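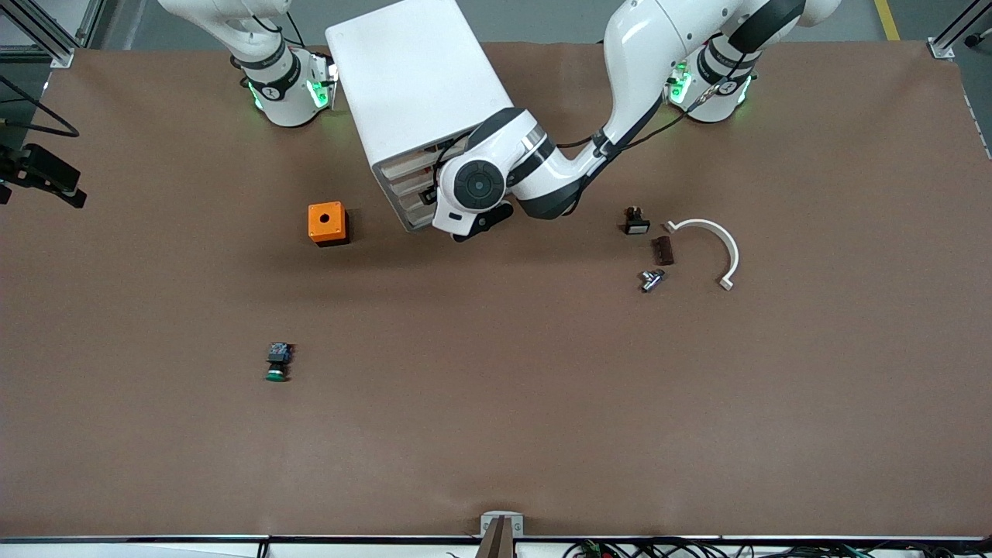 May, parts bench, 2:15 pm

Push-button stations for the Wastell job. The order is for 46, single button, orange enclosure, green cap. Sabine Brandes wants the first 11 by the end of the month so Gullance can try them on their own panel.

Sorted the bench before starting. Orange box on the left by the white rack, green button and its contact block lower down on the same side. Small black electrical part, the ridged brown block and the silver tee on the right. The tee belongs to the Dantas air line and should go back in the fittings drawer, not in with the electrical stock.

Order of work for each station:
Check the hole for burrs.
Take the contact block off the button.
Cap in from the top, nut on underneath, hand tight and then a quarter turn.
Block back on, terminals facing the cable entry.
Continuity test, pressed and released.

Adalberto Seixas measured the holes on the last delivery and found up to 4 undersized. File those by hand, don't force the button through. He has asked Tredudia for replacements.

Stock sheet says 91 green caps. Haven't checked it against the bins. Contact blocks still to be entered.

To do: label the rack slots, find the small nut spanner, ask Sabine what colour cable Wastell wants.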